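Chapter 7
Campaigns Close to Home: How Local Elections Are Won and Lost

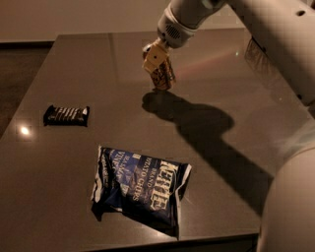
Figure 7.1 A chocolate bar held just above a dark tabletop.

When most of us think of an election campaign, we picture the big national ones, with buses and rallies and leaders shaking hands in the rain. Those campaigns matter a great deal, and we spent much of Chapter 6 on them. But the larger share of the elections held in any democracy are small, and you may well live your whole life within walking distance of people who have stood in one. In this chapter we would like to take you down to that level and stay there for a while, because many of the ideas you have already met (turnout, incumbency, party identification) look rather different when the candidate lives on the next street.

Our main case is the town council election in Holside, held on 29th June after a campaign that began early in May. Holside is divided into wards, and the one we will follow most closely is Bolby, where 2 candidates stood for a single seat. Guðlaug Nørgaard had held it for three terms and was well liked, even by people who grumbled about the parking. Her challenger, Hjalti Toft, had never run for anything before – he had simply become annoyed about the closing of a bus route and found that his neighbors were annoyed too.

Toft won by 19 votes, with 600 ballots cast and none spoiled. Was this a verdict on the bus route? Was it a wish for a new face after three terms? Or did it come down to the patient business of knocking on doors? You will find that each answer has its defenders, and we would ask you not to settle on one too quickly.

Section 7.1 looks at who votes in local elections and who stays home. Section 7.2 turns to canvassing, and draws on the diary that Ngaio Lowther kept while working for the Nørgaard campaign – a lovely document, frank about sore feet and unfriendly dogs. In Section 7.3 we compare Holside with Stikow, a town where candidates run without party labels, and ask what voters lean on when the label is missing.

Before you read on, take a few minutes to write down the name of anyone who represents you locally, and how you came to know it. Keep the note somewhere safe. We will come back to it in the exercises at the end of Section 7.2.

Key terms: ward, incumbent, canvassing, nonpartisan ballot, turnout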